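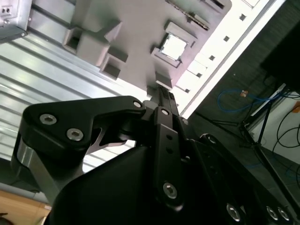
12 September 2024

Trurorstead flats, block B, handover checks. Third visit. Azucena did the upper floors and I did the ground floor and the outside areas.

Started at the main entrance. The door closer has been adjusted since July and the door now shuts on its own from any angle, but the latch still needs a push when the lobby window is open. Left it on the list. Entry panel calls through to every flat on the ground floor. The label for flat 4 still has the name of the tenant from the old building, which must have come over with the spreadsheet. Asked for a blank one.

Ground floor, two-bedroom type (flats 1, 3 and 4)

Measured the second bedroom again in all three. The brochure plan shows the bed against the party wall with the wardrobe opposite, and in flats 1 and 4 that works. In flat 3 the boxing for the soil pipe comes out 118 mm further than drawn, so the wardrobe door catches the bed frame. Tried it with the bed under the window and it fits, though you lose the socket behind the headboard. Suggest we redraw the plan for flat 3 instead of using the standard one. Anyone viewing with a tape measure will find it.

Kitchen worktops are all in. The joint at the sink end in flat 1 has been refilled and is good. Flat 3 has a chip on the front edge by the hob, small but you feel it with a sleeve. Costache have said they will repair and not replace. Fine by me if the colour matches.

Heating: ran flats 1 and 4 from cold with the thermostat at 20. Both got there. Living room radiator in 4 was cool at the top, bled it and it came right. I did not run flat 3 as the decorators had the windows open.

Water pressure good everywhere except the shower in flat 1. Took the head off and found grit in the filter. Rinsed it, better afterwards. Worth doing on all of them before keys go out.

Upper floors (Azucena Cervantes, from her sheet)

Flat 7: balcony door handle loose, tightened. Threshold strip missing between hall and bathroom.
Flat 8: nothing new. Old snags closed.
Flat 9: neighbour noise test with a radio in flat 8 at normal listening level. Could hear it in the hall cupboard, could not hear it in either bedroom. She thinks there is a gap round the cable entry at the back of the cupboard. Needs sealant, then repeat.
Flat 10: extractor fan runs on after the light goes off, for much longer than in the other flats. Timer probably left on the factory setting.
Flat 11: no access, key in the safe did not fit. The tag says 11 but it opens 12.
Flat 12: paint marks on the stair-side window, otherwise ready.

Outside

Bin store gate still drags. It has worn a curve in the paving, so whoever lifts the hinge should look at the slab too. The cycle store is dry after the rain at the weekend, including the back corner that had the puddle in July. I would call that one closed.

Parking bays are lined and numbered. The two visitor bays nearest the road are marked as residents' bays on the lease plan. One or the other has to change before the first lease is signed, and the paint is cheaper. Told the site office and wrote it on the whiteboard as well.

Walked to the bus stop at a normal pace, as the letting page says three minutes. It took me just over five, with a wait at the crossing. Please change the page to five. The footpath through to the Brinudholm side is still fenced off and should not be mentioned at all until it opens.

Letting side

Mistus has the new page in draft. Comments from both of us:

– The pet wording says "small pets welcome" at the top and "by agreement" lower down. Use the second one in both places.
– The holding deposit is 200 and the page still gives the old figure in the fees table.
– Storage cupboard is listed for every flat. Flats 7 and 8 do not have one.
– Photos of the show flat are flat 4. Say so, as the one-bedroom flats have a different kitchen.

Parking question comes up on nearly every call, according to the office. We agreed an answer: 1 bay with each two-bedroom flat, none with the one-bedroom flats, visitor bays by permit. Azucena is typing it up for the phone sheet.

To do

Me: redraw flat 3 bedroom plan. Chase Costache for a date on the worktop. Run heating in flat 3 once it is closed up.
Azucena: sort keys for 11 and 12, then inspect 11. Fan timer in 10. Repeat the noise test in 9 after sealing.
Site office: bin gate, visitor bays, threshold strip in 7, label for flat 4.

Meter readings are on the clipboard in the site office, not copied here. The reading for flat 8 looked high for an empty flat – check if the decorators have been charging their tools in there.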